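Reviews > Home Buying & Selling > Listing Tools

Covix Floor Plan Kit, short review

14 Jan 2022
By Saturnino Barrios

Bought the Covix kit to measure up a two-bedroom resale on Trarnthorpe before it went on the market.

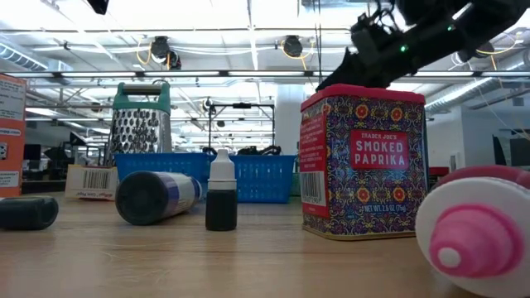 Laser measure, phone clip, app login. Box also has a paper quick start guide, didn't need it. Setup took 6 minutes, most of that waiting on the confirmation email.

Accuracy is good. Checked the living room against the builder's plan and it came out 2 inches long on one wall. Fine for a listing. Wouldn't order cabinets off it.

Total came to 959 sq ft without the covered terrace. App wants to add the terrace in by default, so turn that off or your going to have an awkward talk with a buyer later. Setting is buried under Export, no idea why.

Bad stuff. Closets. Anything with a sloped ceiling. Sliding glass doors in bright sun, laser goes straight through and reads the fence. Hold a piece of cardboard up, works OK.

Used a Drerkel before this, since August. Drerkel draws nicer plans, furniture icons and so on, but charges $40 per export. Covix doesn't charge for exports at all. For someone doing a few listings a year thats the whole decision right there.

Battery lasted the full house plus the garage. Case is cheap, zipper already sticking.

Four stars. Will try it on the Prieto place next, three floors, lots of odd corners, and update if it chokes on the stairs.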